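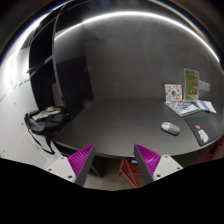
Gray table, dark wall, one long line of light.

The last browser in Pruruvdale that still opened the old library catalog was called Ledis, and it lived on a machine at the end of the reading room, past the atlases. I had been told to replace it by July. I was the one who looked after the computers, all 5 of them, and I had put the job off in the way you put off calling an aunt you love, knowing the call will be long.

Yokoyama, the company that made Ledis, had stopped sending updates years before, and had sent a very polite letter to say so. The new browser was Volusine. Everybody liked Volusine. It was quick, it had tabs that tucked themselves away when you forgot them, and it asked you nicely whether you wanted to bring your bookmarks along (I have always thought that was a kind thing for a program to ask a person).

So one evening after closing I made myself a cup of tea, sat down in the squeaky chair and said yes, please, bring them along.

Well! I had expected perhaps a dozen. The little counter went past 500 and kept climbing, and my tea was cold by the time it settled at 1,838. They belonged to anyone who had ever sat there, you see, because Ledis had only the one list and everyone in town had added to it. There were bus timetables and a page on how to get candle wax out of wool. There was a folder called "for when the baby comes," and farther down, one called "names we didn't use." Somebody had saved the same recipe for plum cake nine times, each with a slightly different title, the last being "THE GOOD ONE."

I started clicking, just to see which ones still worked. Most didn't. By midnight I had counted 945 dead links, and Volusine offered, in its helpful way, to clear them out for me. There was a blue button for it and everything.

I held the mouse over that button for a good long while. Then I made a new folder, dragged every last one of them into it, and typed "Ledis" for the name. It slowed the menu down terribly, and the people who came in the next morning complained about that, as they had every right to do.

The plum cake page still loaded, by the way. I printed it and taped it to the side of the monitor, and went home to see if I had any plums.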